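Robot Safety / Threads
Posted in November by Tayla Whitcombe
Thread, saved as one page

Writing up a fault we had in the simulator this month. It cost us most of a working week and I'd like the next team to lose less. Thread.

The setup is two arms working in one kitchen. One picks things up and puts them on the counter. The other is meant to stay parked until the first one is clear, then take its turn. We call the whole rig Tomoana. The turn-taking is handled by a small program Darcy Sheehan wrote, called Kullier.

The fault: the gripper let go early. It would bring an item over the counter, and a little short of the surface the fingers opened. The item fell the rest of the way. Most of them landed and stayed up. Tall ones with narrow necks went over, and some rolled off onto the floor.

In simulation that costs you nothing. You press reset. On the real counter it's broken ceramic at face height for anyone sitting down nearby, so we treated it as a safety fault from the first report.

Marama Pryor found it. She was going through overnight runs for a different reason and saw 9 drops that were all marked as good placements. The score only checked where the item ended up. If it came to rest upright inside the target area, it passed, however it got there.

So the first lesson is dull. Our success check was too kind. We'd been reading a nice high number for weeks and the number was hiding this.

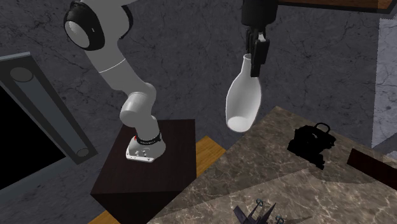
First guess was grip force. We raised it, ran 60 placements, and the drops were still there at the same rate. Put it back where it was.

Second guess was friction on the finger pads. Youssra Hegazy tried a grippier setting and then a much slicker one. The slick one made things slide during the carry, as you'd expect. Neither setting changed when the fingers opened. That told us the fingers were being commanded open. The grip wasn't failing.

I should have looked at the command log before either of those. It took me two days to open it.

The log had a release command going out while the arm was still on its way down. The release is supposed to wait for a contact signal, which says the item has touched the counter. The signal was arriving early, with nothing touching anything.

Aigars Paulauskas worked out where it came from. The contact check looks at a simplified shape around each item, and the simplified shape for tilted items was too big. Carry a bottle upright and the shape fits fine. Tilt it and the corner of the box reaches the counter well before the bottle does.

Contact is reported, the fingers open, the bottle drops. Every part of the system did what it was told.

There was a second problem underneath, and this one bothers me more. Once the release had gone out, Kullier marked the counter as free. The parked arm then had permission to move while an item could still be falling or rolling. We found 2 runs where it started its move with the item still in motion. No collision in either, but only by luck of where things rolled.

Fixes, in the order we made them:

The shape around each item is now built from the item's own outline. Slower to load, and over half the catalog had to be rebuilt.

Release needs 3 things to agree: contact, the gripper height matching the counter height, and downward speed near zero. Any one missing and the arm stops and holds.

The second arm waits until the item has been still for a set time. Darcy was against this at first – it makes every cycle longer – and then he watched the two runs and changed it himself.

The score now fails any placement with a free fall in it, even a tiny one. Our success number went down the same afternoon. I've left the old number in the report next to the new one so people can see the gap.

Someone asked whether the hold could be a problem of its own, with an arm stopped over the counter gripping something heavy. Yes. It raises an alert and a person has to clear it. We haven't settled how long it should hold before lowering on its own, and I don't want to guess in public.

We haven't moved this to the real arms yet. Marama is repeating the overnight runs with the tilted items only. I'll add to the thread when she has them.

Recent from this author
Parked arms that drift
Moving our test kitchen from Polow to Hara
Reading a command log without losing a day
Stop buttons: where we put ours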